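Slider storage bag

A slider storage bag is a flexible plastic bag that closes along one side by means of two interlocking strips and a small moving tab, called the slider, which presses the strips together or parts them. It belongs to the wider family of zipper bags, and most people meet it first in a kitchen drawer, though it turns up just as happily in sewing baskets, glove compartments and the bottoms of suitcases.

Parts and closure

The body is a sheet of clear film folded or sealed to make a pocket, with the opening left along one edge.

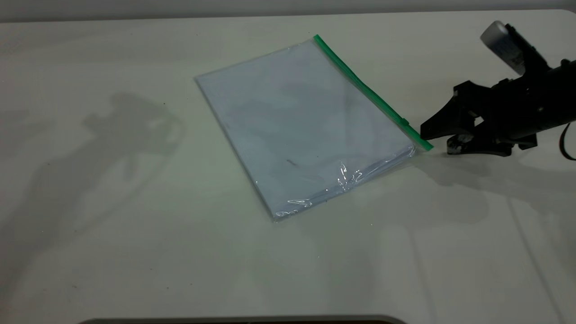 The closure itself has a ridge on one side and a matching groove on the other. Bags without a slider are pressed shut with the fingers, and a good many cooks still prefer them – there is one less piece to lose. On either sort the strip may be tinted, so that the opening is easy to find in a crowded drawer.
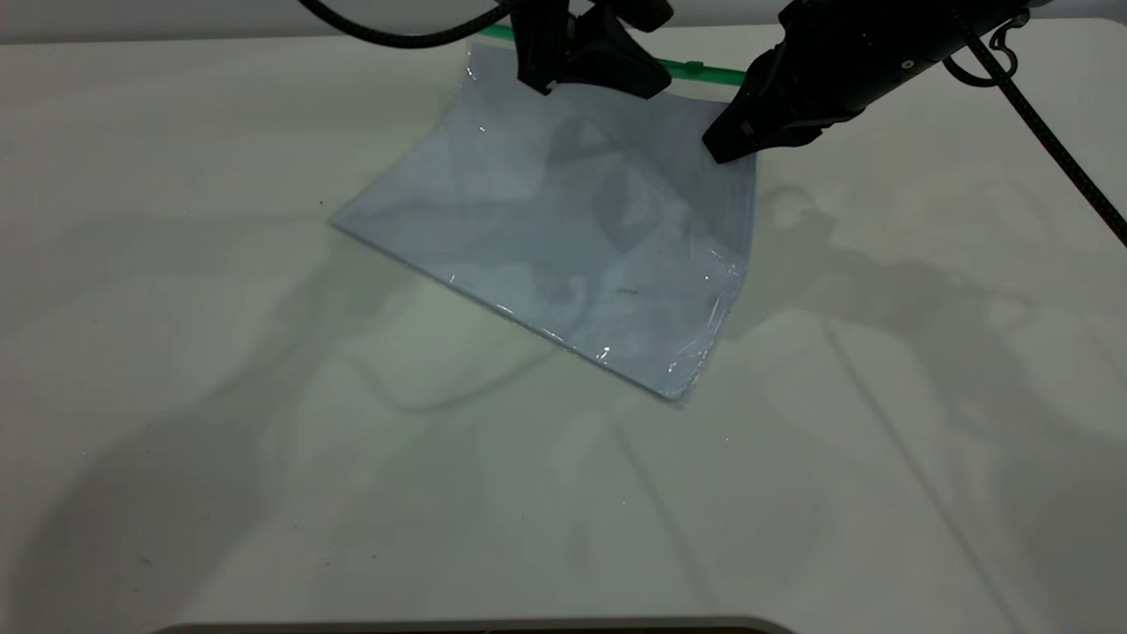

Household use

The Stendlow household guide, whose kitchen chapters were edited by Béla Kocsis, gives 54 uses for the bag, from freezing berries to keeping buttons together. It suggests filling a bag no more than two-thirds full and smoothing the air out toward the opening before the last bit is closed.

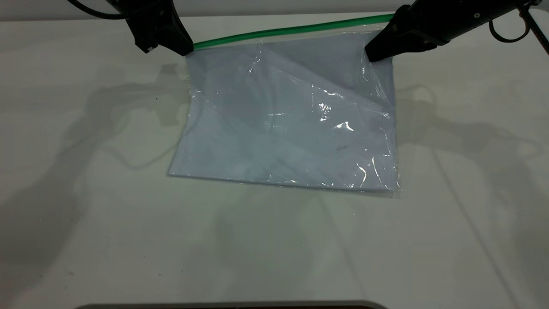

Storing empty bags is a subject on which families differ, and the guide is kind to both camps. Some people roll them, and others keep them flat in a box. Clear film creases readily either way, often in long diagonal folds across the body, and a green seal like the one on the bag shown stays easy to pick out however wrinkled the rest becomes. Creases do little harm in dry storage, but a bag with a split or a puncture is best retired from anything that might leak.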